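Last updated 29 August 2026

# House rules for the arm benches: the questions I keep getting

I look after the robot benches at Feninside, and I wrote most of our handling rules, so the questions land on me. I've put the usual ones in one place (finally!).

**Do these rules replace the safety training?**

No. You still need the training before you touch anything at Mastotstead or Feninside. These are bench habits for people who've already got their badge.

**Can I reach in while the arm is paused?**

Please don't. A pause holds the arm where it is, and it can still start moving again from someone else's keyboard. Hit the stop, wait for the light on the Millet controller, then reach in. I know it's slow. I do it too.

**What has to be on the table before a run?**

Only the things on your task card. No phones, no pens, no coffee – yes, I've had arguments over the coffee. If the card asks for a stack, build it the way the card says and leave it alone after that.

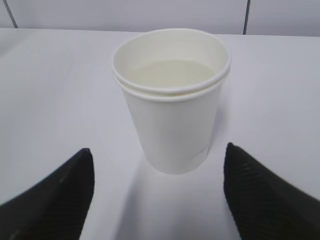

The other half of that rule is the approach. Stop with the fingers open on both sides of the thing you want, check that you've got a gap left and right, and only then close. If one side looks tight, back off and line up again. Don't nudge the object over with a fingertip to save yourself a few seconds, or I'll have to toss the run.

**How hard should I squeeze paper goods?**

Use the soft grip preset, number 13 in Callance. It's set low on purpose. If you think it's too weak for your task, tell me and we'll try it together. Don't just bump it up and hope!

**What if something gets crushed or dropped?**

Keep recording until the arm is back home, then mark the run as failed. Failed runs are fine, and we keep them. Out of 1,634 runs logged so far, 357 are marked failed, and I've learned a lot from those. Swap in a fresh item before you go again.

**Can I fix a label later?**

Same day, sure. After that, send me the run number and what you want changed, and I'll edit it with a note. I spent most of one August afternoon untangling 328 labels that had been changed with no note at all, so I'm a bit strict on this one.

**Who cleans the finger pads?**

Whoever had the bench last. Dry cloth only, arm stopped, and sign the sheet by the door.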